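How a Workplace Buys a Robot

Last updated: 23/04/2018

When your family buys a new kettle, somebody goes to a shop, looks at a few, and picks one. It might take ten minutes. Buying a robot for a kitchen, a factory or a workshop takes much longer. It can take months, and most of that time is spent before any money is handed over.

This page follows one buyer, Shafiq Wanigasekara. He works for Drosmont, a company that runs school kitchens. Part of his job is to plan what equipment the kitchens will need and to work out how to pay for it. Ovens, fridges and trolleys are all on his list. This year he is looking at robot arms that can handle bowls.

Start with the job

Shafiq does not begin by looking at robots. He begins by writing down the job. He goes to a kitchen, stands out of the way, and watches what people do after lunch. Bowls come back from the tables. They are scraped, washed, put in a rack and later stacked in a cupboard.

He writes each step on its own line. Next to it he writes how long the step takes, how often it is done, and whether people find it tiring. Lifting bowls in and out of racks goes on the list because it is the same movement over and over again, and it makes people's wrists sore.

A written list like this is called a specification, or "spec" for short. It says what the machine must be able to do. A spec might say: "Must pick up a bowl whether it is the right way up, upside down or on its side." It might also say: "Must fit on a table against a wall."

If you have ever written a birthday list with the size and colour of the thing you wanted, you have written a small spec.

Measure the space

Next comes the tape measure. A robot arm needs room for its base, and it also needs room to swing. The distance it can stretch is called its reach. If the reach is too short, the arm cannot get to the far side of the table. If the reach is very long, the arm may bump into walls and shelves.

Shafiq draws the table on squared paper and marks where the walls are. Then he marks the plug sockets, because cables have to go somewhere. He also has to decide whether he needs one arm or two. Two arms can share the work, and one can hold something while the other moves. But two arms cost more, use more space and have more parts that can wear out.

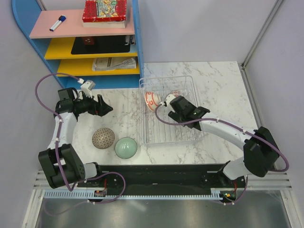
Bowls are harder for a machine than you might think. They are curved, they come in different sizes, and some are shiny. You can pick one up without looking properly. A robot has to work out where the rim is, put its gripper in the right place and squeeze by the right amount. Too little and the bowl slips. Too much and it could crack.

The part that does the holding is called the gripper. Grippers are often sold separately from arms, in the same way that you can buy a drill and then choose the bits that go in it. Many robots also need cameras so that they can find things. Each of these goes on Shafiq's list with its own price.

Add up the real cost

The price of the arm is only one part of the cost. A budget is a plan for money, and a good budget has a line for everything. Shafiq's looks like this:

The arm or arms
The grippers
The cameras
The table and whatever fixes the arms in place
Delivery and setting up
Training for the staff
Electricity
Spare parts and repairs

The first five are paid for at the start. Training comes at the start too, and then again when new people join. Electricity and repairs carry on for as long as the robot is used. Buyers call these running costs. A cheap machine with high running costs can end up costing more than a dear one.

Shafiq also adds a line called "contingency". This is money kept back in case something goes wrong. For this project he has put in £1,000. If it is not needed, it goes back into the pot for next year.

Ask for quotes

A quote is a letter from a seller saying exactly what they will supply and for how much. Shafiq sends the same spec to three sellers: Vondix, Godoy and Tulteck. Sending everybody the same spec is important. Otherwise one seller might price two arms and another might price one, and the numbers could not be compared.

When the quotes come back, he puts them in a table with one column for each seller. He checks these things:

Does the price include the grippers and cameras?
How long is the guarantee?
How many weeks will delivery take?
If it breaks, who comes to mend it, and how soon?

Vondix offers the lowest price but does not include training. Godoy includes training but needs 8 weeks to deliver. Tulteck costs the most and has the longest guarantee, at 4 years. There is no single right answer. It depends on what the kitchens need most.

Try it first

Before he chooses, Shafiq asks to see the machine doing the job. This is called a trial. He asks for it to be done with different sorts of bowl, plain and patterned, because a robot that manages one kind may struggle with another. He wants some bowls in a rack and some out on the table.

During a trial he keeps notes. He writes down how many bowls were picked up, how many were dropped, and how often a person had to step in and help. He times it as well. A slow robot may still be useful if it can carry on while the staff do something else.

He also asks the kitchen staff what they think. They know things that are not in the spec, such as which corner of the table always gets splashed, or that the racks get swapped for bigger ones in the winter.

Decide, order and wait

Once the trials are over, Shafiq writes a short report. It gives the three prices, the trial results and the one he thinks Drosmont should buy. His manager reads it and asks questions. If she agrees, she signs an order. The order is a promise to pay, so it is checked carefully.

Drosmont plans to fit the new equipment in July, when the schools are getting ready to close for the summer and the kitchens are quieter. The staff will have their training then, and the first month's repair and electricity bills will be checked against the budget.

Words used on this page

Budget: a plan for how money will be spent.
Contingency: money kept back for surprises.
Gripper: the part of a robot that holds things.
Quote: a seller's written price.
Reach: how far a robot arm can stretch.
Running costs: money you keep paying while you use a machine.
Specification: a written list of what a machine must do.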